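Search posts
Enter a keyword

1/ Notes on eighteen months of automation at the Flirkstead site, where we pack and finish home goods. I work in process engineering. This covers what changed for the people on the floor, which the supplier literature tends to skip.

2/ Starting point: two packing lines, manual throughout. Peak output was 487 finished cartons a shift on the candle and gift line. The limit was hand work at the fitting stage, where a jar, a lid and an insert all have to arrive in the right order.

3/ The first purchase was a Brokano palletiser. It removed the worst lifting job on site and no one has asked for it back. The palletising crew moved to goods-in and kept their grade. Easy case, and a poor guide to the rest.

4/ The second stage was harder. Wenell supplied arms for the fitting stage, programmed point by point. They ran well on one jar size. Each new size meant a day of reprogramming, and we carry a lot of sizes.

5/ So we moved to teaching by demonstration. An operator does the task by hand with a pair of grippers, the motion is recorded, and a model is trained on the recordings. The black and white markers on each gripper give its position to the tracking software.

6/ Each task needs a minimum of 100 accepted demonstrations before training. We are at 1317 across all tasks. Rejected runs are not in that total. Common grounds for rejection: a marker hidden from the camera, a pause in mid-motion, a grip corrected halfway.

7/ Small glass candle jars are among the test objects. Glass shows up a bad grip quickly, and a lid laid down separately gives the operator a second, flatter thing to pick up.

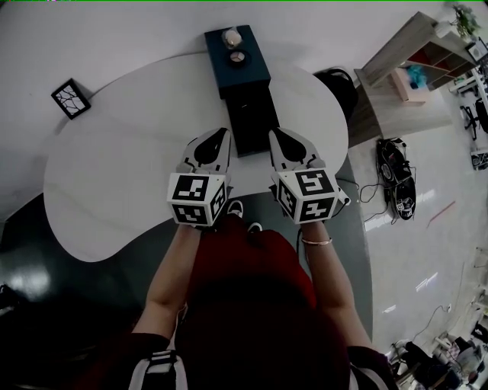 Gauthier replied that all of this is just getting people to train their own replacement, and that calling it demonstration work doesn't change who ends up with the hours.

8/ It is a fair objection and it was raised on site in the first week, in stronger terms. The written agreement says no post on the fitting stage is cut as a result of recorded work. It runs for two years. I can't say what follows it, and I would distrust anyone in my position who claimed to.

9/ What has changed so far is the shape of the job. Fitting used to be one task for a full shift. It is now split between recording, watching the arms and clearing faults. Wrist complaints are down. Complaints about boredom while watching the arms are up.

10/ Pay took longer than the engineering. Recording was first treated as training time at the base rate. Operators pointed out that their technique was the thing being bought. It now carries a skilled rate, agreed in July after a long argument that should have happened before the first session.

11/ Experience turned out to matter in a way the plan had missed. Our fastest packers gave the least usable recordings at first, as they do several things at once and the model copes badly with overlap. Slower, separate movements train better. Telling a skilled person to work less fluently is an awkward conversation.

12/ Holding the grippers is also work. They are heavier than fingers and you lose touch entirely. We cap sessions at forty minutes. The original plan had no cap, and the quality of the recordings fell away well before lunch.

13/ One thing I would do differently: let operators see the rejected runs. For months we only gave them a pass or fail. Once they could watch their own failures next to the arm's failures, they began suggesting changes to the layout, and several of those are now standard – jar spacing for one.

14/ Still open: who owns a recording after the person leaves. Our contract says the company does. The operators' view is that a model trained on someone's hands should pay them something for as long as it runs. There is no settled position and I expect it to come up again when the agreement is renewed.

15/ Next is gift-box inserts, which are soft and fold when pushed. The arms are poor at this. The people are very good at it, and for now the inserts stay with them.

We use cookies to remember your settings and measure traffic. Accept all | Manage choices

Contact | Terms | Privacy | © All rights reserved | Back to top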